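Families of missing seafarers ask Ostville ministry for a meeting

The Gestbridge Association of Seafarers' Families has asked the Ostville foreign ministry to receive a delegation of relatives before talks on the new maritime agreement resume in November.

The association speaks for the families of crew members detained abroad or missing after their vessels were stopped in disputed waters. In a letter delivered on Wednesday, it asked for one hour with the minister or a deputy, and for a named official who will answer letters from families.

Relatives now write to three separate departments. Several say they have had the same printed reply more than once, with no mention of the person they had asked about.

"We are asking to be heard before the talks start again," said Ariel Aquino, who chairs the association. "Once the text is agreed, it will be much harder to add anything to it. The draft we have read deals with fishing zones, fuel and port fees. It has no section on crews."

The association wants the agreement to include a duty to tell a seafarer's family within 40 hours of a detention. It also wants consular staff to be allowed a first visit within 4 days. Both points were in an earlier draft and were later removed.

Lộc Phí, whose brother was second engineer on a cargo vessel stopped on its way to Emthorpe, will be part of the delegation if the meeting goes ahead. He last had a telephone call from his brother two winters ago.

"I have a case number and a folder of letters," he said. "I would like to sit in a room with someone who has read them."

A petition in support of the request has been signed by some 1000 people, most of them in Gestbridge and the port districts. The association will hand it in at the ministry's public entrance when a date for the meeting is fixed, or at the end of the month if there has been no answer.

The ministry has confirmed that it received the letter. Its office said requests of this kind are considered in the order in which they arrive.
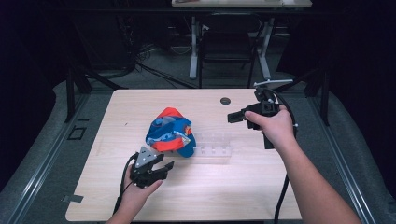

Gestbridge, November

The association will hold an open evening for relatives at the Hopkin Hall on Wednesday at 7 pm. Legal adviser Shahram Hosseinzadeh will go through the draft agreement and explain how to ask for a copy of a consular file. Ánh Tôn will take questions on allowances for dependants. Interpreting will be available on request.

The hall seats 300. Entry is free, but relatives who wish to speak should give their names at the door by 6.45 pm. Members of the press may attend the first part of the evening. The second part is for families only, and no recording will be allowed.

Relatives who live too far away to come can send written questions in advance. Answers will be posted to them afterwards.

Press contact: Phúc Tô, Gestbridge Association of Seafarers' Families, Hopkin Hall, Gestbridge. Interviews with members of the delegation can be arranged through the press office.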